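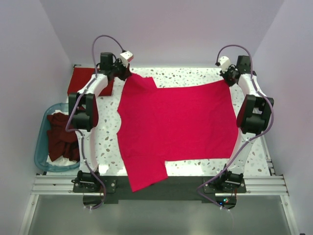

4. Washing and drying clothes

This section covers everyday clothing in the Brornlow 200 washer-dryer. For bedding and towels, see section 5. Before the first load, run the empty drum cycle described in section 3.

4.1 Sorting

1. Empty all pockets. Close zippers and hooks. Leave shirt buttons open.
2. Separate whites, light colors and dark colors. Wash new red, navy or black cotton alone for the first few washes.
3. Turn printed T-shirts inside out.
4. Put bras and thin knits in a mesh bag.

Note: The drum should be no more than three-quarters full for cottons and half full for synthetics. If you plan to wash and dry in one run, use the half-full line for all fabrics.

4.2 Starting a wash

1. Load the items one at a time. Do not push in a rolled bundle.
2. Close the door until it clicks.
3. Pull out the drawer and add detergent to the compartment marked II. Fabric softener goes in the compartment with the blue cap.
4. Turn the dial to the program you want. The display shows the default temperature and spin speed.
5. Press TEMP or SPIN to change either setting.
6. Press and hold START for two seconds.

The door locks when the cycle begins. To add a forgotten item, press PAUSE and wait for the door light to go out. If the light stays on, the water level is too high to open the door.

Caution: Do not pour liquid detergent directly on colored fabric. It can leave pale marks.

4.3 Choosing a program

Cotton: T-shirts, underwear, socks.
Mixed: cotton and polyester together.
Quick 23: lightly worn items, small loads only. Runs for 23 minutes. Do not use with the drying function.
Delicate: viscose, thin knits, anything marked hand wash. Spin is limited to 500 rpm.

4.4 Drying

1. Check the care labels. Remove anything marked do not tumble dry.
2. Shake out each item and return it to the drum.
3. Press DRY until the level you want is lit: Iron, Hang or Store.
4. Press and hold START for two seconds.

Iron leaves the clothes slightly damp. Store is the longest setting and may shrink cotton jersey.

The last part of the cycle is a cool-down. Leave the door closed until the display shows END.

Warning: Do not dry items that have been in contact with cooking oil, gasoline or cleaning solvents, even after washing. They can catch fire.

4.5 After the cycle

1. Take the clothes out promptly and smooth them flat by hand, starting at the collar.
2. Clean the lint filter behind the lower flap.
3. Wipe the rubber door seal, including the fold at the bottom.
4. Leave the door and the drawer slightly open.

If the display shows code 37, the lint filter is blocked or missing. Clean or refit it, then turn the dial to OFF and back. If the code returns, see section 9.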